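**Food Lab project, group 4. Write-up by Nhi Thân, with Ansel Sorensen and Gwendolyn Baptiste**

So our question was pretty simple: do people measure dry ingredients the same way when the recipe just says "a cup"? I got the idea from my grandmother, who uses one particular glass for everything and calls it a cup, and her rice cakes come out great every time. Mine don't! I used a real measuring cup and they came out like erasers.

We asked people in our dorm (Cilham Hall, plus a few from Obi House across the street) to scoop one "cup" of rice flour with whatever they'd normally grab in their own kitchen, and then we weighed it. We got 72 people in the end. Ms. Nyanda wanted more, but finals were coming and people stopped answering the door.

### What people used

I figured everybody would own a measuring cup. Nope. Lots of people went straight for a drinking glass, a mug or a yogurt tub. One guy on Gwendolyn's floor used the lid of his thermos and was very sure about it.

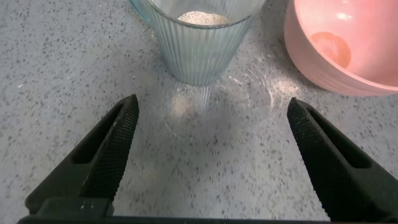
*Ribbed glass with a little something powdery in it, pink bowl next to it.*

Drinking glasses were the messiest group in our numbers. The lightest "cup" weighed 72 grams less than the average and the heaviest one was 151 grams over, and both of those came from glasses. Ansel thinks it's mostly where people stop. Some fill to the rim, some stop a finger below it like they're pouring a drink. I think packing matters too (I watched people bang the glass on the counter to settle the flour, then add more), but we didn't write down who did that, so I can't prove it. Next time we'd put it on the sheet.

### Does it matter for the food?

This was the fun part. We made the same steamed rice cake recipe with a light cup, an average cup and a heavy cup, and got 17 people to taste them without knowing which was which. The heavy one lost badly. The comments were "dry", "chalk" and "is this a coaster". The light one was gummy in the middle, but a few people liked that, including me.

We steamed every batch for 21 minutes. The first batch doesn't count because I forgot the water. Sorry about the pot, Gwendolyn.
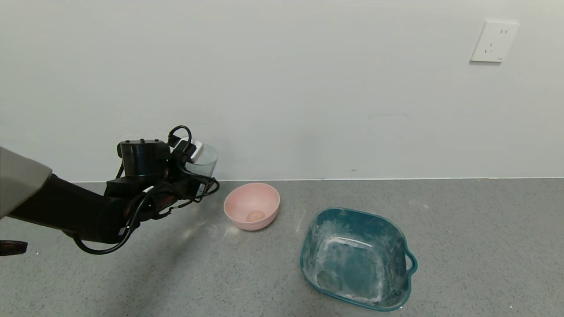 *Clear cup held over the pink bowl.*

### Stuff that went wrong

- The scale we borrowed shuts itself off if you're slow, so a few people had to scoop twice. We kept the second try.
- We ran out of the first bag of flour and the next one was a different brand, ground finer. That could have changed the weights a bit.
- Asking people to do it in their own kitchen was nice because they acted normal, but their roommates kept giving advice.

### What I'd do next

Ms. Nyanda suggested trying it again in February with sugar, which doesn't pack down as much. I'd also like to borrow my grandmother's glass and weigh what she calls a cup. She says I can have it for one weekend if I bring it back clean.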